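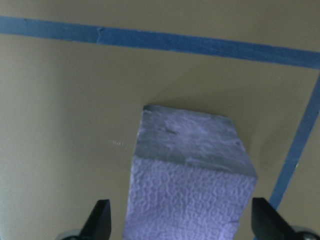
3.2 Setting up the bench and the pick area

I built the whole thing at Vekside, the shared workshop where I rent a shelf and half a bench, and most of what follows was done in the evenings through November. The arm is a second-hand one bought through Adebisi. The gripper came with it, and I kept its two black fingers as they were after a week of trying to print better ones.

My first plan was to have the camera on a pole looking down at everything. It worked fine until someone leaned on the pole (me, twice). So I moved a small camera to the wrist, where it sees the fingers and whatever is between them, and I've never gone back. You lose the wide view, of course, and close up the block can run right off the bottom of the picture, so the software has to cope with half an object. More on that in 3.4.

The pick area is marked out with blue painter's tape, as in Figure 2. I laid it by hand and it isn't dead straight, and there's a crease in the long strip that I decided to live with. I did wonder whether a wonky line would upset the edge finder. Over 500 practice runs the crease got picked up as a corner often enough to annoy me, so the code now throws away any corner with no second strip near it, and that cured most of it.

Figure 2. The wrist camera's view with the fingers open on either side of the purple block, inside the tape.

The block gave me more bother than the arm did! Its patterned side is all little raised ovals, and the top is a greyer, blotchy sort of surface, so the two faces hardly look like the same object to a simple colour match. Uchenna Lawal, who shares the bench, suggested I stop matching colour altogether and look for the line where the top meets the side. I grumbled, tried it at nine in the evening, and had it running before they locked up.

For the main set I logged 2182 grasps, of which roughly 900 were done with the overhead lights off and just the bench lamp on. Each run starts the same way: fingers open, wrist lowered until there is one on each side of the block, then a pause for a still before anything closes. That pause costs time, but without it the stills smear. Everything is saved by Dresitero, my logging script, which writes the finger gap and the motor current next to each still.

I wiped the surface down between batches and still found odd specks in the stills. I left those in. The results in section 4 are from all the runs, specks included, and the settings for closing speed are listed in Table 1.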